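The Woman Who Will Not Let You Throw Away Your Glasses

Jordan Mapplebeck answers the door of her workshop in Ploltbridge with a cloth over one shoulder and somebody's bifocals in her hand, and she keeps hold of both the whole time she is finding me a chair. It is a bright morning in May, the kettle is already on, and before I have my notebook open she has asked to see my glasses.

"You clean those on your shirt," she tells me, very kindly, turning them over. "Everybody does. I can see it right there in the lenses."

She has been mending and adjusting eyeglasses for 28 years, first at an optician's in Jatham, where she started out sweeping the floor and answering the phone, and then on her own account under the name Stastell, which was her grandmother's maiden name and which she says nobody can spell over the telephone. People mail her glasses from all over. They come in padded envelopes and sock drawers' worth of tissue paper, and once in a butter dish (the butter dish went back too, washed).

I had expected a room full of little drawers, and there are plenty of those along the back wall, but the place where she does her looking is a plain white tabletop, and she is particular about it. Her old bench was dark wood, a lovely thing that had belonged to her uncle, and she spent years crawling around on her hands and knees after screws.

"You drop a hinge screw on a dark bench and you may as well say goodbye to it," she says. "On white I've got a chance. And you see the color properly. Beige, for instance. People think beige is beige, and then you put two pairs side by side and one's gone pink and the other's nearly green."

She is fond of beige, as it happens. When she was starting out, all anyone wanted was black or tortoiseshell, and the paler plastics sat in the case until they were marked down to 25 dollars. Now customers ask for them, and she is pleased on behalf of the glasses, if that makes sense, and sitting there with my tea I felt that it did.

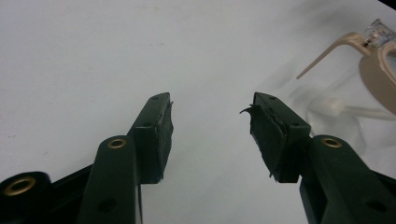 Beige glasses, partly in view, on the white tabletop.

Most of what she does is simpler than people fear. A pair that slides down the nose usually wants its arms bent a little behind the ear. A pair that sits crooked has generally been slept on, or sat on, or worn on top of the head all summer, which she considers the worst habit of the lot. She warms the plastic gently, makes a small change, lets it cool and looks again, and she may go back to it 4 times before she is satisfied.

"You can always bend it a bit more," she says. "I learned that on a pair that cost 200 dollars, and they weren't mine."

Her dog, Obi, sighs under the table at this, having presumably heard the story before. I ask whether she ever turns a repair down, and she thinks about it for so long that the tea goes cold. Lenses that are scratched right through, she says finally, because there she can only send people back to their optician. Otherwise she would rather have a try.

Then she hands me back my own glasses, which have stopped pinching for the first time in a year, along with a clean cloth and instructions to leave my shirt out of it.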